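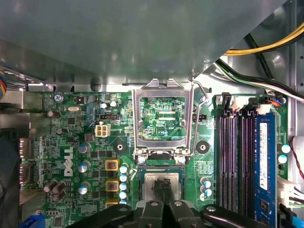 What is automated computer disassembly?
Automated computer disassembly is the use of robots to open, sort and take apart used computers so that parts can be reused or recycled. In most workplaces it covers only some of the steps, and people continue to do the rest by hand.

Background

Used office computers reach repair and recycling firms in large mixed lots. For many years all of the work on them was manual. A bench worker opened the case, unplugged the cables, pulled the memory and the processor, and placed each part in a tray for testing. The work calls for good eyesight and steady hands, and it is repeated many times in a shift. Sore wrists and tired eyes are common complaints.

Robots came late to this trade. A factory robot that builds new machines sees the same part in the same place every time, while a robot that takes old ones apart must deal with different makers, missing screws, dust and bent metal. Cables are a particular problem, as they move when touched and can hide the part underneath.

Handling of processors

The processor is one of the more valuable parts of a desktop computer and one of the easier ones to damage. In a common desktop design it sits in a square socket and is held down by a metal bracket, which is locked by a lever. The lever must be released and the bracket raised before the processor can be lifted straight up by its edges. If it is tilted or dragged, the contacts in the socket may bend, and the board may then be worth no more than scrap.

Grip force is set low for this step and raised for heavier parts such as power supplies. Trials often use a stand-in board as well as real ones, so that a mistake in the settings does not cost a working part. 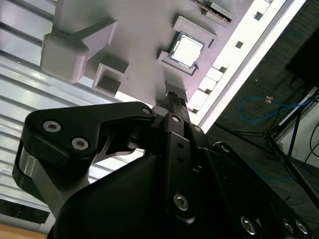 A robotic gripper at a light gray motherboard-style board with a processor chip at its center.

Use at Podetti

Podetti, a computer reuse firm in Madthorpe, began planning for automation under its operations manager, Loukia Nikolaidis. At the time the firm had 36 bench workers. An internal report dated 2022-05-27 recommended that the robots be given processor and memory removal first, and that case opening and cable work stay with people. The report was written by Makis Gavalas, a former bench worker who had moved into process planning.

The plan was put in place in stages. Of the 36 workers, 13 were trained to run the robot cells. Their duties include loading cases, clearing jams, checking the first part of each batch and deciding when a machine should be pulled from the line. The others stayed on manual benches or moved to testing. Training took 12 days and was held on paid time.

Effects on staff

Nearly 50 percent of the trained workers told the firm in a later survey that their hands and wrists hurt less at the end of a shift. Opinions on the work itself were more divided. Some liked the wider range of tasks. Others said that watching a cell was duller than bench work, and that the pace was now set by the machine - a complaint also heard in other trades.

Pay was a point of dispute. Tyson Campbell, who spoke for the bench staff, argued that cell operators had taken on more duty for the same wage. A new pay grade was later agreed, and piece-rate bonuses were dropped for both groups.

Limits

Robot cells remain weak at judging condition. A trained worker can often tell from a stain or a smell that a board has failed, and will set it aside at once. Cells also need to be set up again when a new case style arrives in quantity. Podetti keeps manual benches open for this reason and for small lots.

See also
Electronics recycling
Industrial robot
Job rotation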